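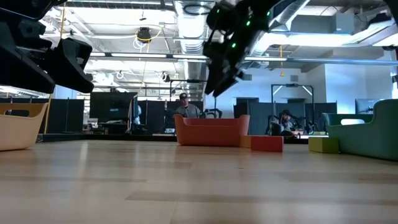
Fig. 4. Block sorting station, bins and both arms in place.

4.3 Recording a Set of Examples

1. Put the bins within reach of both grippers. Optimism does not extend an arm.
2. Drop in the blocks and mix the colors. A tidy pile teaches Nemura to expect tidy piles.
3. Press Record in Tikari, then move one block at a time.

Note: A full set is 143 examples. Pace yourself.
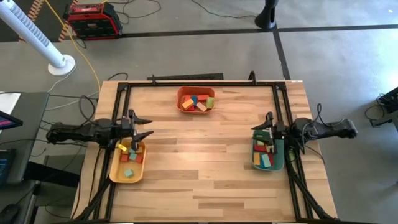
4. Stop the recording before you reach into the work area. Otherwise your hand joins the lesson.
5. Mark each try Keep or Toss. A fumble you recover from is a Keep. A fumble followed by swearing is your call.

CAUTION: Keep fingers clear of the grippers while the arms are powered. They have not been trained on fingers.

Send files to Anneli Karppinen at the Bikville office. Revised 2/18/22.

We use cookies to improve your visit. Accept | Manage settings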